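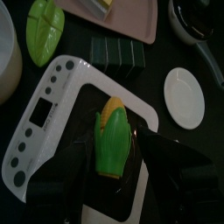 Prikance Monatsdossier, Ausgabe April: Nachrichtenüberblick für Auswahlverfahren im Test

Das Monatsdossier von Prikance richtet sich an Bewerber für den Auswärtigen Dienst, für Verwaltungslaufbahnen und internationale Organisationen. Es fasst das politische Geschehen eines Monats in Kurzmeldungen zusammen. Getestet wurde die Ausgabe April in der Einzelversion für 5 Euro, als PDF und in der Browseransicht.

Umfang und Gliederung

Die Ausgabe enthält 600 Meldungen in den Rubriken Internationale Abkommen, Verteidigung, Wirtschaft, Bildung und Wissenschaft, Ernennungen, Gedenktage. Jede Meldung besteht aus einer Überschrift, zwei bis vier Sätzen und einer Quellenzeile. Die Länge ist auf 700 Zeichen begrenzt. Bei Ernennungen reicht das aus. Bei mehrstufigen Vorgängen, etwa Ratifizierungsverfahren, fehlt regelmäßig der Verfahrensstand: Man liest von einer Unterzeichnung und erfährt nicht, ob das Abkommen bereits in Kraft ist.

Die Rubrik Verteidigung ist sauber gearbeitet. Absichtserklärung, Memorandum und Vertrag werden begrifflich getrennt. Im Bildungsteil stehen Umbenennungen von Fakultäten gleichrangig neben Gesetzesänderungen, eine Gewichtung findet nicht statt.

Quellenangaben

Die Quellenzeile nennt Institution und Dokumenttyp, in der PDF-Fassung aber keine Adresse. In der Browseransicht ist sie verlinkt. Mehrere Links führten auf die Startseite des jeweiligen Ministeriums und mussten von Hand nachverfolgt werden. Agenturmeldungen sind als solche gekennzeichnet.

Suche und Export

Die Volltextsuche arbeitet ohne Wortstammerkennung. »Abkommens« liefert andere Treffer als »Abkommen«. Filter nach Land und Rubrik lassen sich kombinieren, ein Filter nach Datum fehlt. Der Export als CSV gibt Titel, Text, Rubrik und Quelle in getrennten Spalten aus, Zeichensatz UTF-8, Trennzeichen Semikolon. Polnische und finnische Eigennamen blieben im Test unbeschädigt. Pro Konto sind 1.000 exportierte Meldungen im Monat zulässig. Wer zwei Ausgaben vollständig übernehmen will, muss auf den Folgemonat warten.
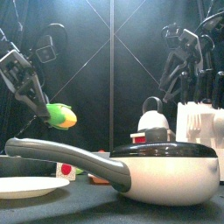

Hanna Piątek hält die Exportgrenze für unerheblich: Sie übernehme ohnehin nur die Rubriken Abkommen und Ernennungen und komme damit nie in die Nähe des Limits. Störender sei, dass Korrekturen am Text nachträglich eingespielt würden, ohne dass die Meldung einen Änderungsvermerk erhalte. Der Einwand trifft zu. Eine am Mittwoch exportierte Meldung über einen Ressortwechsel wich am Abend von der Onlinefassung ab.

Vergleich

Das Konkurrenzprodukt von Wieczorek erscheint wöchentlich, ist knapper und bietet keinen Export. Dafür führt es Änderungen am Ende jeder Ausgabe auf. Barer liefert längere Hintergrundtexte, deckt die Ernennungen jedoch kaum ab.

Bewertung

Inhalt: gut, mit Lücken beim Verfahrensstand
Quellen: befriedigend (PDF), gut (Browser)
Suche: ausreichend
Export: gut
Preis: angemessen

Für die Wiederholung kurz vor einem Auswahltermin ist das Dossier geeignet. Als alleinige Grundlage für die mündliche Prüfung genügt es nicht, hierfür müssen die Primärtexte gelesen werden. Das Jahresabonnement wurde nicht getestet.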